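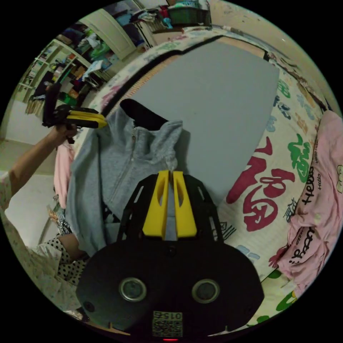
Page last changed: October 3, 2020

Puno folding board, large, gray

The Puno is a flat board for folding clothes on top of a bed. A mattress gives under your hands, and a heavy top like a zip hoodie tends to shift before the second sleeve is in. The board gives you a firm, smooth surface to work on. It is plain gray and has no printed guide lines, so you can fold to whatever width your drawer or shelf needs.

Item number: Puno 42
Color: light gray
Care: wipe with a damp cloth, dry flat
Do not iron on the board

Folding a zip hoodie

Close the zipper most of the way and lay the hoodie flat, front up. Smooth the body from the zipper out to the sides. Fold the hood down over the chest and tuck the drawstring ends inside it. Bring each sleeve across, fold the sides in, then fold up from the hem. 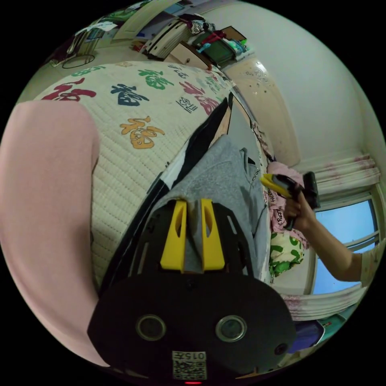

Fleece takes a little more room than cotton. Press the air out with your forearm before the last fold, or the stack will lean. If you share a shelf with thinner tops, put the hoodies at the bottom.

The board can be used over a quilted cover or bedspread. Pull the cover straight first. On a very soft mattress, set the board near the middle of the bed and keep your weight off the corners.

Returns and parts

Boards bought from Carnach can be returned within 9 days if unused. Shipping back is paid by the buyer. The Issa storage sleeve fits this board and the older Plirnix board, and is sold separately. Sleeves ordered in August have all gone out.

Customer comments
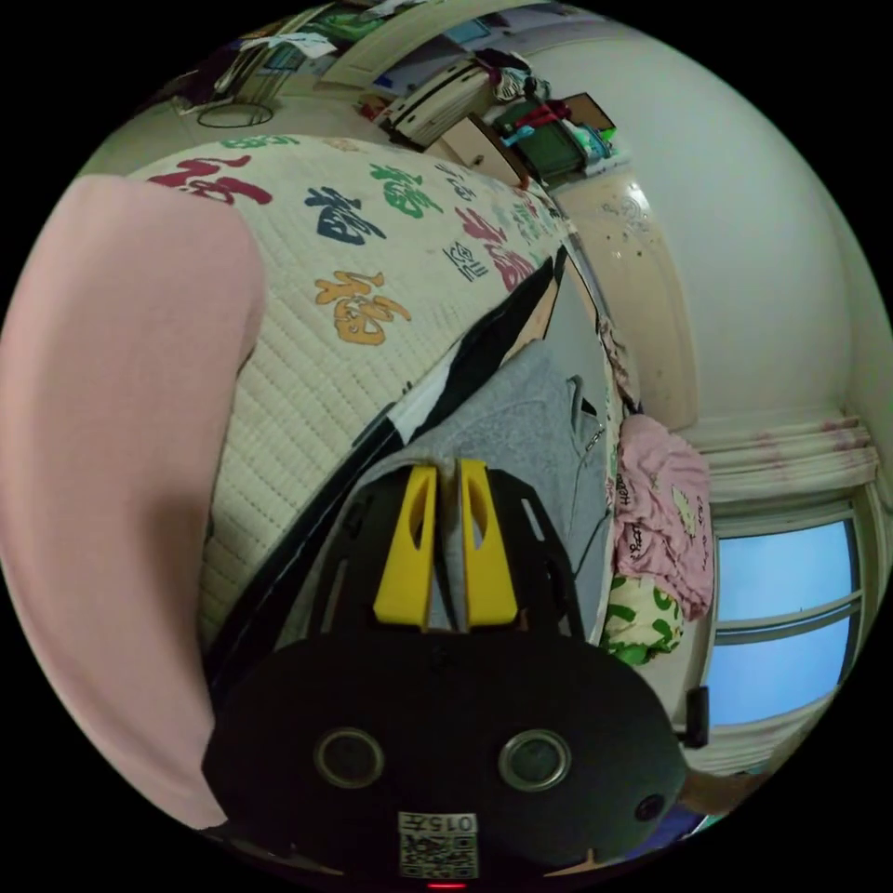 Heriberto Contreras writes that he has used his for two months, mostly for sweatshirts and bath towels, and would buy it again. He would like a hole at one end for hanging it on a hook. He keeps it under the bed for now.

Carnach replied: There is no version with a hole at present. Please don't drill the board, as the edge may split and we can't take it back afterward.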